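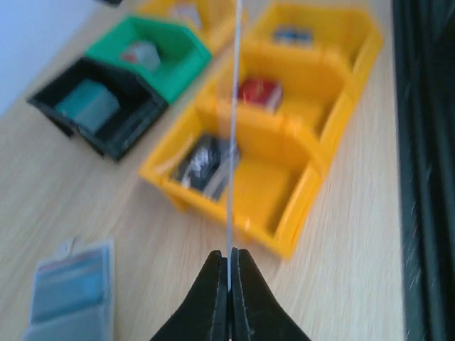 Email Newsletters for Small Publishers: Notes on Building a Reader List

Social platforms remain the first choice of most people who wish to publish online. They are free to join, and a new account can be opened in minutes. The difficulty appears later, when a change in the way posts are ranked reduces the number of followers who see them. A mailing list gives the publisher direct contact with readers and should be started early.

This blog began its newsletter in May with 95 subscribers, most of whom had left an address in the comment form and later agreed to be added. The list now stands at 2,773. Growth was uneven. One guest article, written for the travel site Pirkside, brought in 282 new subscribers, while several months of regular posting on social accounts brought in fewer than that.

Choosing a service

Four services were tested before a decision was made. Fodulia was selected for its plain editor and its clear reports. Gridov offers more templates, but its sign-up forms loaded slowly on older phones. Readers who already use another service need not change, provided that it allows the full list to be exported at any time.

Consent and frequency

Addresses should be collected only from people who have asked to receive the newsletter. A confirmation message is recommended. It lowers the number of sign-ups slightly, and it also keeps mistyped addresses off the list. Every issue must include a working link to unsubscribe.

The sign-up page should state how often the newsletter will be sent. This blog sends two issues per month. A weekly schedule was tried over the summer and was dropped when the open rate fell for 4 issues in a row.

Subject lines

Raphaël Besson, who edits the Riviere newsletter, advises writing the subject line before the issue itself. That practice has been adopted here. Short subject lines that name the topic have performed better than questions, and capital letters and exclamation points are avoided.

A further post will cover welcome messages and the removal of inactive addresses. Questions on either topic may be left in the comments below.

Filed under: Blogging, Email, Audience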